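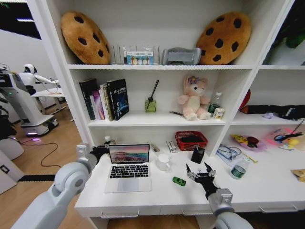
My shelves look lovely from the doorway, one comment on the feedback sheets went, but I sit down to do the gas bill and end up with my elbows in my sides, so what is the point of them? It is a fair grumble, and I should like to spend most of this session on it, because a desk with shelves over it is two pieces of furniture sharing one back, and they don't always want the same things.

Making Room at Home
Dranside Evening Classes, Room 11
Notes for Session 4: The desk with shelves above it
March 4, 2025

Before we start

Please bring your sketch of the piece you are working on. It needn't be a good drawing - mine never are - but do mark in the heights. If you haven't measured yet, there are tapes in the drawer by the sink, and I would ask you very kindly to put them back.

1. Reach, and what it tells you

Sit in your usual chair, properly back in it, and put one arm out. Whatever you can touch without leaning is your near zone. Whatever you can touch by stretching is your middle zone, and anything you must stand for is your far zone. In a white unit like the one at the top of this handout, with the lowest level serving as the desk, the books stand at the left end of the middle shelf in the central compartment, and I think that is a good home for them. You can see the spines, and a row pushed up to one end has a side to lean on.

The top shelf is the far zone for nearly all of us, and it is the right place for things that are big, light and soft. The two cookie cushions are a nice case. They lean at either end, they take up a good deal of room, and if one came down on your head you would only laugh. I would put a cushion up there long before I put a box of old magazines there, however tidy the box.

2. Things that are only there to be liked

People come on this course expecting to be told off about ornaments, and I am not going to do it. A pink bunny with a purple bow has as much right to a shelf as a stapler has. What I would ask is that you choose which shelf, and that you don't let the pretty things creep down on to the desk one by one, as they will if you leave them to it.

A reed diffuser wants a bit more thought. Keep it where a sleeve won't catch the reeds, and away from paper if you can, as the oil marks dreadfully. The olive-green one here is near the centre of its shelf. At home I should be tempted to move mine further along from the books, though I know that others in the group like theirs in the middle and I shan't fall out with anybody over it.

Drinks are the other one. A bottle of water with its cap screwed down can live on a shelf quite happily. A mug can't, and you all know why.

3. The desk itself

Go back to the elbows. If you keep a laptop on the desk, give it a settled place and then look at what is left. You want a clear patch wide enough to open a newspaper, or at least a large envelope and the letter that came in it. Measure yours and write the figure on your sketch. My own desk at Grernness is 700 mm wide between the uprights, and by the time the laptop, the lamp and the cat had all settled, I was writing Christmas cards on my knee.

Then check the gap between the desk and the shelf over it. Mine is 39 cm, and the laptop screen tips back freely under it. Any less and you may find yourself with the screen half closed and a stiff neck to go with it.

4. Dividers and holders

A clear holder with upright dividers, like the one on the top shelf, is a very handy thing for post, thin folders and the instruction leaflets you daren't throw away. I use one from the Loltis range, and the market in Holroyd often has second-hand ones. Do think about the height, though. If yours holds the post you are dealing with this week, bring it down to the middle shelf. If it holds leaflets, leave it up high and let the cushions keep it company.

To do before next time

Take everything off one shelf, wipe it, and put back only what belongs in that zone.
Write down anything you had to stand up for during an ordinary evening at the desk.
Bring one thing you can't find a place for (small enough to carry on the bus, please).

Next session we move on to the cupboard under the stairs, so old shoes and a torch.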